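Tea towels, and where to put the dish rack

I have been trying to get the washing-up under control since August, when the dishwasher gave up and the quote to fix it came back higher than I wanted to pay. We have been doing everything by hand since then. I don't mind it as much as I thought I would, but it has made me pay attention to two things I used to ignore: the rack and the cloths.

The old rack was white plastic with a tray under it. The tray went slimy no matter how often I scrubbed it, and the cutlery cup cracked. I went looking for a metal one and ended up with a Grurnel, which cost $39. I nearly bought the Dravotetti, but it was built for dinner plates only and we use a lot of bowls.

Tae-yang Yook, who I used to share a flat with in Carroll, told me years ago to dry the rack as well as the dishes. I ignored him. He was right. Wire racks rust at the joins first, and once the coating lifts there is no getting it back. So now the last job of the night is emptying it, wiping it over and standing it on a towel until morning.

Cloths are the other half. I had a drawer full of tea towels and most of them were useless – souvenir ones that just push the water around. I kept the plain cotton ones and cut the rest up for the garage. Anything that says 100 per cent cotton has been fine. Wash them a few times before you judge them, and skip the fabric softener. 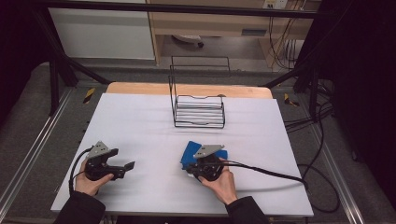
I fold mine in half and then in half again, and turn to a fresh side when one gets damp. For glasses I use a bigger towel so I can hold the base in one end and dry with the other. Blue is a good colour for it, as the tea stains don't show the way they do on white.

The used ones go over the oven rail and get changed every 24 hours, sooner if someone has wiped the bench with them. Sutrisno Wuisan asked in the comments last time whether I iron them. No. They get folded straight off the line and put back in the drawer.

Next job is the cupboard under the sink, which has 3 half-empty bottles of Osis in it and a smell I haven't found yet.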